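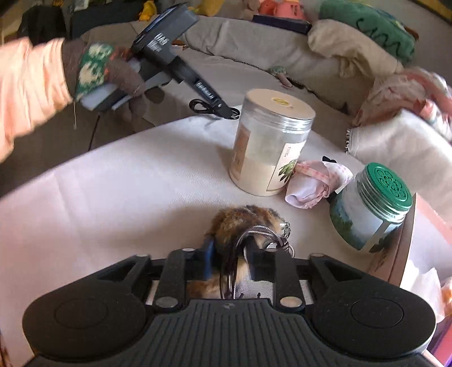
Section 4: Washing and Drying Your Stelari Wool Throw

Congratulations on getting this far! If you've been through Section 3 you'll already have brushed your throw and checked the binding for loose stitches, so now we come to the part most people put off. Washing a big woollen throw at home is a perfectly pleasant job for a mild, breezy morning, and as long as you keep the water cool and your hands gentle you'll have a lovely soft throw at the end of it.

Before you start

You will need a clean bathtub or laundry trough, a wool wash (we like one with a little eucalyptus in it, but any colour-safe wool wash will do), two big bath towels and a flat drying rack. Set aside the whole morning if you can. The washing itself is quick, but the drying is not.

CAUTION: Never use bleach, fabric softener or ordinary laundry powder on your throw. They strip the natural oils and leave the fibres harsh.

Washing

1. Fill the tub with cool water, deep enough to cover the throw. If it feels warm on the inside of your wrist, add more cold.

2. Measure in 40 mL of wool wash and swish it through with your hand until it has all dissolved.

3. Lower the throw in, folded loosely, and press it down until the water has soaked right through. Please don't rub, scrub or wring.

4. Leave it to soak for 20 minutes. Put the kettle on.

5. Press the throw gently a few times, then let the water out and push the throw up to one end of the tub while it drains.

6. Refill with cool water and rinse. Repeat until the water runs clear - the darker colours, Charcoal and Bottlebrush in particular, may need an extra rinse the first time.

Note: A bit of dye in the first wash is quite normal and should settle down by the second or third. If it carries on after that, give us a call and ask for Kavitha Kaimal on the customer care desk.

Drying

7. Support the whole weight of the throw with both arms as you lift it out. Wet wool is surprisingly heavy, so ask someone to lend a hand if yours is the queen size.

8. Lay it on a bath towel, roll the two up together like a Swiss roll, and lean on the roll to squeeze out the water. Do this again with the second towel.

9. Spread the throw flat on the rack in the shade, easing the edges back into a neat rectangle. Turn it over every few hours.

CAUTION: Do not tumble dry, and do not peg the throw to the line by its corners. It will stretch, and the fringe will never hang evenly again.

10. Once it is completely dry (allow a full day, or longer in a humid February), give it a good shake outdoors and a light brush in the direction of the nap.

If your throw has a cotton backing, it may pucker slightly as it dries. Smooth it out with your palms while it's still damp, and keep the iron away from the woollen side altogether.

For stubborn marks such as red wine or candle wax, leave the washing for now and go on to Section 5, Spot Cleaning.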